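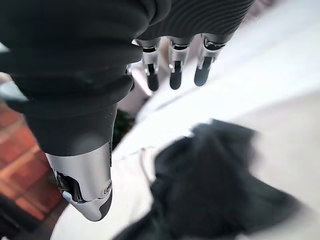
3.2 Collecting the cloth demonstrations

Search articles, authors, keywords
Advanced search

All demonstrations were gathered at the Foston site on one bench, using a five-step routine that Amoah and Deligiannis had worked out in the pilot. The operator brings the hand over the cloth, lowers it, closes the fingers, lifts, and lets go. Each run of these steps counts as one episode. We recorded 1,820 episodes in all, and 1,482 of them were kept for training.

Seven operators took part. Each was given a practice period before any of their episodes were saved, and no operator recorded more than 200 episodes in a sitting. In the pilot, people who worked for longer began to repeat the same approach angle, and the model trained on their data copied it. Between episodes the cloth was picked up by hand and dropped again. We did not smooth it out or mark a preferred grasp point.

Light and dark cloths were mixed within each sitting. Dark items on a white surface are easy to find but their folds show poorly — the reverse is true of white cloth, where the shading of a fold is often the only cue the model has. Operators were asked to aim for a raised fold where there was one, and otherwise to press down gently and draw the fabric together.

Figure 3. Views from the camera on the hand. First view: the hand over a crumpled black cloth item on a white surface, with the fingers not yet touching anything. Second view: white cloth gathered into a fold at the point of contact.
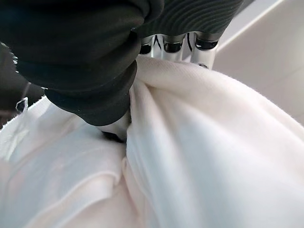
3.3 Labelling and rejection

Every episode was split into the five steps by one annotator and checked by a second. The hardest boundary to place was the start of the grasp. As in the second view of Figure 3, the fingertip may be hidden by the cloth when contact is made, so the camera alone could not settle the matter. In those cases we used the finger motor current and took the first lasting rise as the start.

Episodes were rejected if the recording had gaps, if the operator stopped part-way, or if the two annotators could not agree. Failed grasps were kept and labelled as such. Crichton's earlier work on the Zeman set left them out, and we found the resulting model slow to let go and try again.

Share 7 | Comments 0

Related articles
Folding towels with two arms: results from Gillville
Motor current as a cue for contact in soft materials
The Stisberg cloth set: a second release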